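Catura Desk Guide
Section 3: Setting Up Your First Letter Drive

Catura sends letters from your members to the people they elected. It does not make those people read them. Before you start, have your member list, your organizer login and a plain statement of what you want. "Do something about the tariffs" is a feeling. "Vote no on the soybean amendment" is a request, and Catura has a box for it.

Loading your members

1. Sign in and choose New Drive. Give the drive a name you would be comfortable seeing in a newspaper, as staffers can read it in the header of every letter.

2. Upload the member list as a spreadsheet. Catura needs a name, a street address and a ZIP code for each person. A rural route number is accepted. "Past the grain elevator" is accepted too, but matches to no district at all.

3. Press Match Districts. A list covering 22 counties usually finishes while you are still looking for your coffee.
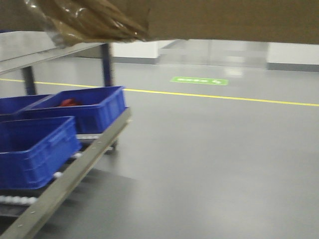

4. Open the Unmatched tab and fix what you find there. Most of it will be P.O. boxes and people who typed their state into the city field.

Note: If your state has redrawn its maps lately, check the map year in the corner of the tab. Members tend to notice when they are asked to scold a representative they no longer have.

Writing the letter

5. Choose a template or start blank. The template called Firm But Neighborly is the most used. The one called Final Warning is still in the menu by popular demand.

6. Keep the body under 46 lines. Past that point the printed version runs onto a second sheet and Cesavico, the print service, bills for both.

7. Leave the personal paragraph open. This is where members say what they grow, what they sold it for and what the combine payment is. Offices sort identical letters into one pile and answer the pile.

Caution: Do not fill in the personal paragraph on a member's behalf. Catura flags any paragraph that appears in more than 3 letters, and the flag is visible to your whole board.

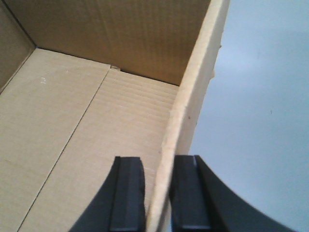

Page last changed: 1 January 2023

Printing and mailing

Email is free and paper gets opened, so most drives use both. Paper orders go through the Cesavico tab.

8. Connect your Cesavico account under Settings, then Mail. You will be asked for a return address. Use an office address if you have one. If the office is your kitchen, be aware that replies will arrive at your kitchen for years.

9. Pick a send date. Congress goes home for much of the late summer, so for anything urgent in that stretch choose District Office as the destination. In September you can switch back to Washington.

10. Order a proof and read it out loud. Check the merge fields in particular. "Dear Senator [LAST]" has been mailed before and will be mailed again.

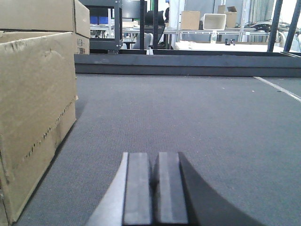
Boxes, stacked two high.

11. Press Release to Mail. You can recall an order until the status changes to Printed, after which it belongs to the Postal Service and to history.

Logging replies

12. Ask members to forward whatever comes back. Enter each reply as Supports, Opposes or Thanks You For Your Thoughts. The third category has its own chart, and you may need to adjust the scale.
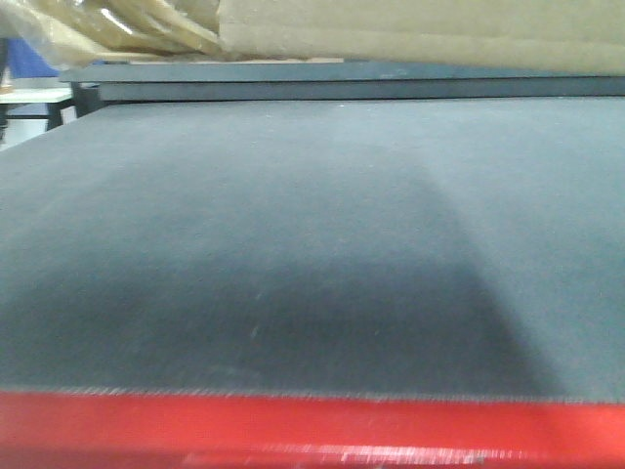 13. If an office changes its position, edit the original entry and leave the old one in the history. Legislators have been known to remember their own votes differently around election time, and the history tab prints nicely.

14. To share results with a coalition partner, export through Furtună, the Cevell report builder. It removes street addresses by default. Leave that setting alone unless every member has agreed in writing.

Note: Closing a drive stops the letters and keeps the records. Deleting a drive removes both, and Cevell support can't bring it back, however politely you write to them.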